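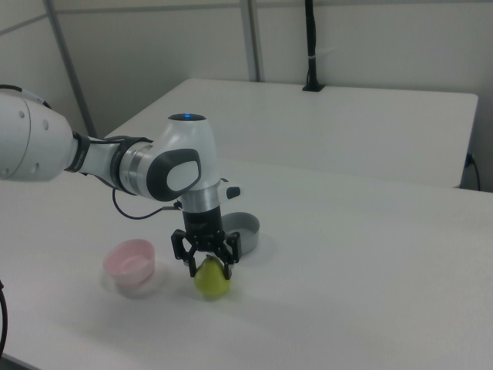 Our project on fruit and table skills at the Netstead house finished its second period in November, and this report describes what was done with the grant, what was not done, and what we ask for the next period. The main activity is still the same: each resident learns to prepare a simple plate of fruit and to set it on the table for others. In this period we changed the materials. The tabletop is now plain white, and the bowls are of different colors, so that people with weak sight can find them more easily. A pale green pear standing next to a light pink bowl is easy to see for most of our residents, and the gray bowl can also be found well on the white surface. With the old patterned tablecloth this was a daily difficulty, and we had written about it in our first report.

Attendance

The total number of visits to the sessions was 558. In the first period it was 494. The growth comes mostly from the afternoon group, which Bezawit Birhane opened for residents who sleep late or who have treatment in the morning. The morning group stayed almost the same. We lost 2 persons from it who moved to live with family in Clollosbridge, and one of them still comes when her son can drive her.

I must mention that visits are counted by signature on the sheet. When a person came but did not want to sign, this visit is not in the total.

What the sessions look like now

A session begins with washing hands and wiping the table. After this the fruit is placed on the table, one kind at a time. Earlier we put out everything together, and some residents became nervous and did not start at all. Panya Sitthichai proposed to begin with only one fruit and one bowl, and to add the second bowl later. We followed this proposal in both groups and we will keep it.

Pears were the most used fruit in this period. They are softer than apples when they are ripe and can be cut with a table knife. The small ones are better for our purpose, as the large ones are heavy for a person with pain in the fingers. The problem with pears is that they become ripe all on the same day. Two times we had to cook them, and this was not planned but the residents enjoyed it and asked for it again. The recipe was from Biljana Dimitrov, with little sugar and lemon peel.

Bowls and other materials

From the grant we bought bowls, boards, knives with thick handles and the new table surface. We chose light plastic for the pink bowls. The knives were ordered from Praver and came 3 weeks late, so in the first weeks we used knives from the house kitchen. One board was split at delivery and was replaced without cost.

The knives are a partial success. The thick handle is good for cutting, but it does not fit in the drawer of the kitchen, and they have to be stored in a box on the shelf. Velimir Perić will look for a better place when the cupboard doors are repaired.

Not completed

The picture cards with the steps of the work are not ready. We made a first set and tried it, but the drawings were too small and the words too long. A new set is in preparation with larger drawings and with one short line on each card. The money reserved for printing is not spent, and we ask to move it to the next period.

The visit to the orchard also did not happen. The bus had no lift for wheelchairs, although this was promised to us by telephone. We did not want to go with only a part of the group.

Request for the next period

We ask for the same amount as before, with a small change between the lines: less for equipment and more for fruit. The price of fruit went up during the period, and we would like to buy also in winter, when the choice is poor and expensive. We would also like to buy more bowls in strong colors, because the light pink is good on the white table but some residents asked for a blue or a red one of their own.

The receipts are collected in one folder and copies are sent with this report by mail. Questions about the expenses can be directed to Velimir Perić, and questions about the sessions to me. I am in the house in the mornings until lunch.

With respect and thanks,
Ezequiel Quintana
Netstead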